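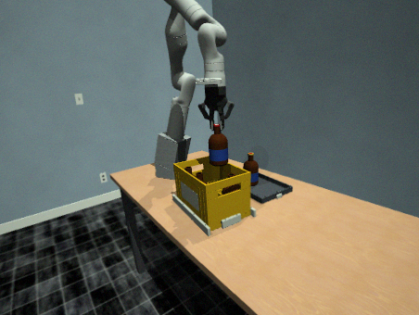

**Ticket 646: Finstead Hall, dead spot in stalls, rows M to P**
Status: open (reopened 2020-10-13)
Raised by: Perla Cuautle, orchestra manager
Assigned to: Raphaël Delorme, acoustics

**Problem as reported**

Subscribers in the rear stalls say the cellos and basses vanish whenever the brass plays above mezzo-forte. Worst in the slow movement of the Bruckner. Same complaint in July for the Sibelius, closed at the time as "program-related." I didn't believe that then and I don't now. Sibelius wrote plenty for the basses and I could see them playing it.

**Log**

PC: Sat in N16 for the whole rehearsal. Basses audible in the pizzicato, gone by the first climax. Moved forward to row F and they came back.

RD: Could be balance on the platform. Have you asked the conductor to bring the trombones down?

PC: Asked. He did, for one run of the coda. The trombones were quieter and the basses were still missing. Please don't close this as a conducting problem.

RD: Fine. Checked the Likorwood panels over the platform. Drawing says they should tilt forward. The rear row is sitting flat, probably left that way after the choir concert. Reset to the drawing.

PC: Listened again from N16. Slightly clearer violins. Basses no different that I can hear. The Avberg report promised "a warm and even bass in every seat," so I'd like to know which seats they sat in.

RD: Their measurements were taken in an empty hall with a loudspeaker at center stage. Basses sit far left in your layout.

PC: So the report tells us how a loudspeaker sounds. Can we try the basses along the back wall?

RD: Tried it this afternoon, with 2 players and the Xie risers. Level in row N went up by around 2 dB on the low E. Less on the open A. I wouldn't call that a fix.

PC: I heard the difference, for what it's worth, but two players with no brass in front of them prove very little. Needs the full section and the loud pages.

RD: Agreed. One more thing to rule out: the hollow platform under the old bass position. It booms when you walk on it and may be soaking up the low notes. Will lift a board before the next call.

**Current state**

- Rear panels reset, no clear effect on the bass
- Back wall position looks better, untested with full orchestra
- Platform not yet inspected
- Trombones cleared, as far as I'm concerned

**Next**

Full section on risers for the Bruckner rehearsal, both of us in row N, notes written separately before we talk. Ticket stays open until the basses can be heard in the coda. Please do not merge with the foyer heating ticket again.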